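# About Lekside

Lekside is a small company for household robotics. We began in one rented room in Mustness, and we are still in the same street, only with more rooms. We do not sell a robot. We test whether a robot arm can do ordinary chores at home or in a small workshop, and we publish what we find, also when the result is poor.

The question we hear most often is simple: can machines do the housework yet? Our answer today is "a few parts of it, slowly". An arm can close a drawer very well. It can put a cup on a shelf if the shelf is where it expects. To empty a whole shopping bag into a cupboard is still too difficult for any system that we have tried.

## How we work

Every chore starts in simulation. Our kitchen simulator is called Driltumia, and in it we can change the food, the shelves and the light without buying anything or breaking a glass. A chore must succeed in 34 different kitchens before we try it with a real arm. Each attempt is repeated 100 times, and we keep the failures together with the good runs.

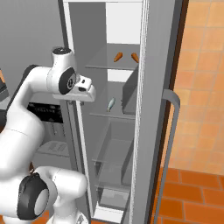
*The fridge chore in Driltumia: the arm at the middle shelf, with the fish in front of the gripper and the carrots one shelf higher.*

The fridge is our hardest kitchen chore at the moment. Glass shelves are difficult for cameras, the space between them is low, and a door which is not fully open takes away much of the room for the elbow. Soft food brings one more problem, because the fingers must hold it firmly but may not press it flat.

For shop-floor work we have a partner, the packaging firm Nedelcu. They let us study about 200 small tasks in their hall, such as filling trays and sorting returned parts. Of these, we consider 2 ready for a machine without a person standing next to it.

## Visit us

Our workshop is open to school groups and to other companies. The next open afternoons are in July. Please write to us before you come, as the room is not large and the arms need their space.

*Page last changed: June 25, 2021*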